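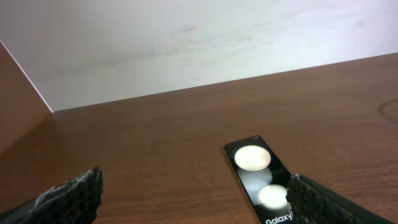 A Galaxy phone on the bench at Kokside, foam-padded fingers at the ready.

Hi, and welcome to Kokside! I'm Korkor Eshun, and I run a very small company that helps repair shops, school labs and little factories figure out what robot gear to buy (and what to leave in the catalog). We're a team of four, we work in Pralldale, and we don't sell robots ourselves. We get paid for the planning, whichever way you go in the end.

I started out doing purchasing for a parts warehouse. One year we signed for an arm and had nothing left in the budget for grippers, mounts or spare pads, so it sat under a sheet until July. I still think about that sheet! These days the first thing I ask a new client is what they plan to pick up, and the second is what they've put aside for the small stuff.

Phones come up a lot, mostly from shops that handle trade-ins. They're flat, they're shiny, and if there's a cable attached you have to plan for that too. Siham Zoubi runs our bench and tries out finger pads for jobs like these before they go on anybody's shopping list. A set of pads runs $183 in our usual plan, and I tell everyone to budget for two sets. Mounting rail and fasteners come to $244 on top of that, and yes, you do need the rail. 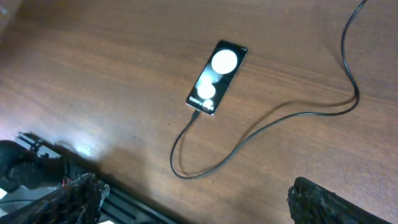

Who you'll be talking to

Chiharu Kudo builds the budgets. Her starter worksheet, which we call Zarkell, covers the first year of upkeep as well as the purchase, and she'll happily go through it with you line by line. Imtiaz Howlader visits your space with a tape measure and asks where the outlets are. Siham you've met already, and I answer the phone.

What it costs

A planning package is $1,008 for one workstation, or $2,242 if you'd like us to stay on through ordering and setup. Not sure yet? Call on a Wednesday afternoon, when I keep the line open for first-time questions, and have a rough floor sketch handy if you can.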